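We use cookies to remember your settings. Accept / Manage

Shop Fitting and Safety > Checklists

Small shop walk-through: shelving, floor and stock, with comments

Last updated 12th August

Most shelving checklists I've been handed were written to protect whoever wrote them. This one is what I use when I look over a small shop before it opens or changes hands. Tick, cross or leave blank, but write something beside every cross. A page of clean ticks tells me the person did it from the car.

1. Paperwork

Load rating for each bay type on site: CROSS. The installer, Flurkgate, sent a brochure. A brochure isn't a load rating. It says the shelves are "suited to everyday retail", and I have no idea what that weighs.

Installer's sign-off: TICK, signed by Holger Sæther. No note of which bays he looked at, so I've treated it as covering none of them.

Previous inspection: seen, from December. Every box ticked in the same pen. Make of that what you like.

2. Uprights and fixings

Push each bay at shoulder height with a flat hand. If it moves and comes back, write it down. If it moves and stays, tape it off and stop.

Wall fixings, back row: TICK for the bays I could get behind. The rest are blank, and should stay blank until somebody pulls them out.

Shelf clips fully seated: TICK on the left run, CROSS on the end bay. One clip was in by a single tooth. The owner told me it had "always been like that". I don't doubt it. 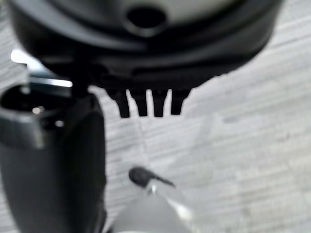
Close view, black moulded part with a row of four prongs.

3. Shelf boards and front edges

Run a finger along the front edge strip the whole way. You are feeling for lifted ends and sharp corners at child height. TICK, with one lifted end pressed back. Check it again in a month, as they rarely stay pressed.

Boards level: CROSS on one, low on the right. Makhubela, who supply the boards, say a small sag is normal. Ask them how small and the line goes quiet.

Stock kept back from the edge: look at anything tall and light. Boxes stood on end look tidy and go over at the first bump from a trolley.
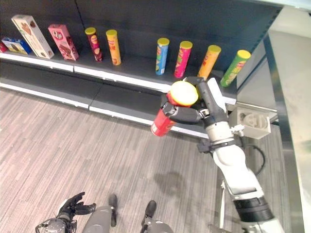 The same goes for round things laid on their side. I'd sooner see a half-filled shelf with everything sitting flat than a full one that needs a lip to hold it together.

4. Heavy stock

Heaviest lines at or below waist height: CROSS. The common excuse is that drinks sell better at eye level. Maybe they do. The sales rep who said so won't be standing under them.

Staff can reach the top shelf without climbing: CROSS. There is a proper step, from Nolex, rated to 100 kg, and it was behind a locked door. A locked step is the same as no step.
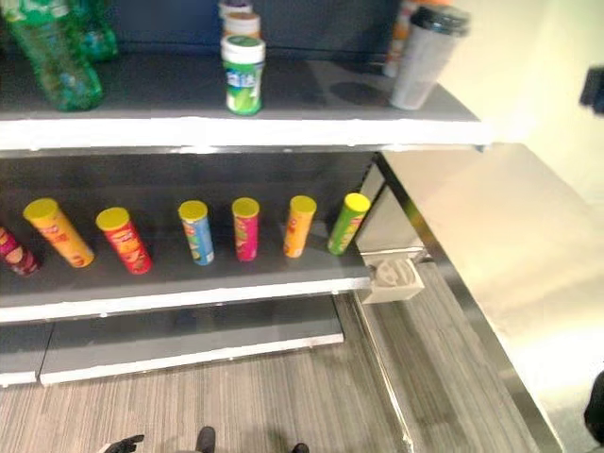 5. Floor and walkways

Clear width past each bay, measured at the narrowest point: TICK. Measure it yourself and ignore the floor plan.

Carpet edges and joins flat: TICK. Drag your foot over every join. If you catch it, so will a customer.

Base panels pushed fully home: look low, with a torch. A panel sitting proud is a trip hazard and also hides what has rolled underneath.
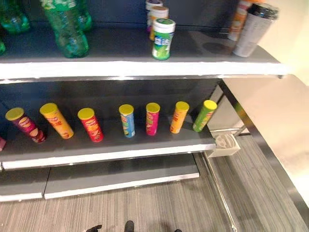 Upper shelf with green bottles and small containers, low grey base panels near the floor.

6. Comments and follow-up

End bay clip to be replaced before trading. Load rating to be supplied in writing, per shelf, in kilograms. Step to be kept unlocked during opening hours.

Leonidas Kyriakidis has asked whether the Mesia sensor mats would cover section 5. I've read the leaflet and I'm not convinced. A mat can tell you someone stepped on it - it can't tell you the carpet is lifting. Quoted cost was 3,000 dollars, and a torch is cheaper.

Re-check in 18 days, same person, same sheet, fresh pen.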